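怎样给一条三十秒广告写分镜脚本并排出投放表

作者：Godelieve Mulder

在Nitness做了几年广告文案以后，我被问得最多的问题是三十秒的片子到底该怎么写。问的人大多在小公司，没有代理商，老板说下个月要上一条广告，任务就落到了市场部唯一的那个人头上。下面按我自己的工作顺序写，从拿到需求开始，到投放表交出去为止。中间用到的例子是给Tesby写的一条洗发水广告，客户同意我拿出来讲。

第一步：把需求压成一句话

客户给的需求书通常有好几页，里面有产品历史、成分、价格、竞争对手、获奖情况。三十秒装不下这些。先在纸上写一句话，格式是“看完以后，某某人会知道某某事”。Tesby那次写的是：“看完以后，每天早上赶车的人会知道这瓶洗发水冲一遍就干净。”

这句话要拿给客户签字。邮件回复“同意”也算，但一定要有文字。后面所有的争论都回到这句话上来解决。有人想加成分说明，就问加了以后这句话会不会更清楚，不会就不加。

如果写出来的句子里有“并且”，说明还是两件事，回去重写。

第二步：算字数

中文旁白的正常语速是每秒四个字左右，广告里可以稍快，但不要超过五个字。三十秒的片子，结尾要留三秒给标志和产品名，开头通常有一两秒没有旁白，真正能说话的时间大概是二十五秒。旁白控制在八十个字以内比较舒服，一百个字就会显得赶。

写完以后自己出声读，用手机计时，读三遍。默读不算，默读总是比出声快。读的时候在换气的地方画一道斜线，斜线以后就是剪辑点的参考。

对白比旁白更费时间。两个人说话，中间有停顿和反应，同样的字数要多留三分之一。

第三步：写分镜表

分镜表用普通的电子表格就行，一行一个镜头，五列：镜头号、时长、画面、声音、备注。三十秒的片子一般八到十二个镜头。少于六个会显得慢，多于十五个观众记不住东西。

画面这一列只写看得见的内容。“她很着急”没法拍，“她一边擦头发一边看墙上的钟”可以拍。我改新人的稿子，一大半时间花在这一列上。

时长这一列写到半秒。全部加起来必须正好三十秒，电视台收片按帧检查，长出半秒会被退回来。在表格最下面放一个求和公式，每改一次看一眼。

声音这一列把旁白、对白、音效、音乐分开写，用不同的颜色。旁白跨镜头的，在第一个镜头写全句，后面的镜头写“续”。

备注写道具、服装、特殊的拍摄要求，还有字幕。字幕要写全文，标点也写上。法务会看字幕，提前写好能省一个来回。

第四步：安排产品出现的位置

常见的做法是把产品放在最后，这对电视还行，对网络视频不合适，很多人看到第五秒就跳过了。现在我要求产品或者品牌名在前五秒内出现一次，可以很小，可以是包装的一角，结尾再完整出现一次。

Tesby的片子开头是浴室的架子，瓶子在架子上，没有特写。第二个镜头才是人。客户最初想要瓶子转一圈，我们说服他们把那两秒留给了后面的用法演示。

第五步：过一遍法规

广告里不能用“最好”“第一”“国家级”这类说法，这个大家都知道。容易漏掉的是数据和对比。只要出现数字，就要有出处，出处要写在画面上，字号要看得清。只要提到竞争对手，哪怕没有点名，也先请法务看。

有孩子出镜的，不满十周岁不能做代言。医疗、保健食品、酒类各有专门的规定，不要凭印象写，找最新的条文对一遍。

音乐授权要看清楚范围。有的授权只包括网络，不包括电视；有的只包括一年。把到期日写进分镜表的备注里。

第六步：小范围试看

脚本定稿以前做一次试看。不用拍，把分镜画成简单的线稿，配上自己录的旁白，剪成三十秒的动态分镜。然后找不在公司上班的人看，只放一遍，放完问两个问题：这是谁的广告？它说了什么？

Tesby那次在网上发问卷，收回141份。答对品牌名的很多，答对“冲一遍”的少，于是把这句话从第二十秒提到了第十二秒，并且让画面和声音同时出现。第二轮就好多了。

不要问“你喜欢吗”。得到的回答没有办法用来改稿。

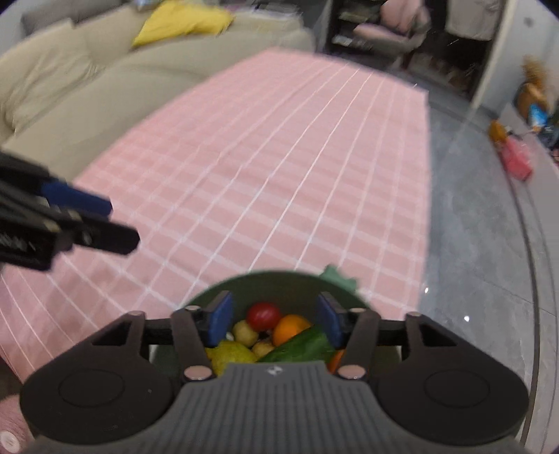 试看的结果整理成一页纸，附上修改前后的分镜表，一起发给客户。两版的文件名要有版本号和日期，不要叫“最终版”，后面一定还有更终的版本。

第七步：排投放表

投放表和脚本是同一个人做的时候，最容易犯的错误是等片子拍完才开始排。好的时段要提前订，脚本通过的当天就应该去询价。

表格的列是：媒体、版位、时段、日期、次数、单价、小计。每家媒体单独一块，下面有合计，最后有总计。单价一列写清楚含不含税。

小预算不要铺开。给家居品牌Maes做过一次地方投放，总共3,000欧元，原来打算分给六家，后来只投了两家，其中2,000欧元给了一家地方电台的早间时段，剩下的给了本地新闻网站。电台用的是把三十秒片子的声音单独剪出来的版本，所以写脚本的时候就要考虑：闭上眼睛听，能不能听懂？听不懂的话，要另写一版音频稿。

频次比覆盖面重要。同一个人一周里听到三次，才有可能记住品牌名。如果预算只够每家投一次，就减少媒体数量。

八月要单独处理。很多城市的人在休假，电视的收视会下降，价格也会跟着降。卖旅行用品的可以趁这个时候多投，卖办公用品的最好停下来，把钱留到开学以后。

第八步：交片清单

交给媒体以前逐项检查：

- 成片时长正好三十秒，首尾没有多余的黑场
- 字幕和法务批准的文本一字不差
- 响度符合对方的技术要求
- 横版、竖版、方版各一份，竖版的字幕没有被界面按钮挡住
- 音乐授权书、演员授权书的扫描件
- 没有字幕的干净版本一份，留给以后改版
- 投放表的最后一版，有客户的书面确认

干净版本很多人不要，过了半年想换一个价格，只能重新找剪辑师。剪辑师不一定还留着工程文件。

几个常见的问题

十五秒的版本能不能直接从三十秒剪？可以，但要在写分镜的时候就标出哪些镜头属于十五秒版。我在镜头号后面加一个星号，带星号的镜头加起来不超过十五秒，旁白单独能读通。

客户要求标志从头到尾都在角落里怎么办？可以加，注意避开电视台台标的位置，一般放在右下角。另外出一个不带角标的版本备用。

没有预算请专业配音呢？找同事里口齿清楚的人，在衣柜里录，衣服吸音。录的时候站着，稿子放在和眼睛一样高的地方。Fostesa的第一条网络广告就是这样录的，后来一直没有换。

分镜表和投放表的空白模板可以写信来要，请注明用的是哪种表格软件。

更新：28/06/2026

分享 2　评论 0
版权所有 © Nitness　转载请注明出处　联系我们　返回顶部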